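How to Arrange a Group Visit to the Gilchrist Robotics Workshop

Groups from schools, colleges and local societies are welcome at the Gilchrist workshop in Cumham throughout the year, with the exception of August. The guidance on this page is for the person organising the visit. Please read it through before choosing a date.

Step 1: Decide on the size of your group

A single visit can take up to 34 people. Larger parties should ask for two sessions on the same day. School groups must bring one adult for every 8 pupils, and these adults are expected to stay with their pupils throughout.

Step 2: Send the booking form

Forms may be collected from the front desk or requested by post from the Fliltstead office. State the ages of your visitors, any access needs, and whether you would prefer the morning session at 10.15 or the afternoon session at 1.30. A booking is not confirmed until you have received a letter with a visit number.

Step 3: Prepare your visitors

Long hair should be tied back and loose scarves left in the cloakroom. Visitors who are sensitive to bright light may wish to bring tinted glasses. The Gellska worksheet, which is sent with the confirmation letter, can be completed before or after the visit – it is not needed on the day.

Step 4: Arrive and sign in

Please arrive fifteen minutes early. Coaches may stop at the side gate but must not wait there. Each visitor is given a badge, to be returned on leaving. A short safety talk follows, and no one may enter the workshop without having heard it.

Step 5: Watch the demonstration

The demonstration lasts 60 minutes, including time for questions. Groups stand behind the floor line and are moved forward in turn, so that everyone has a period at the front.
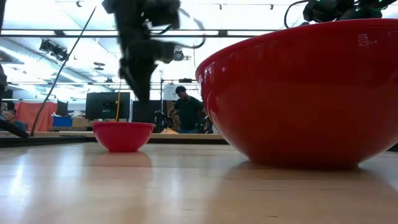

Demonstrations at Gilchrist use ordinary household objects wherever possible, as visitors find it easier to judge a movement when they know how they would make it themselves. Ask your group to choose one object and follow it, and to note how the arm approaches it. The smaller of the two red bowls, with the thin yellow rod standing up from it beneath the gripper, is a good choice for younger pupils. Older students may prefer to watch the cables and consider how much slack each joint requires.

Photography is permitted without flash. Questions should be kept until the arms have been stopped – the guide will say when this is.

Step 6: Leave the workshop

Return all badges to the front desk. Groups travelling by public transport should take the number 39 bus from the stop opposite the main entrance. Changes to a booking must be made in writing, quoting the visit number.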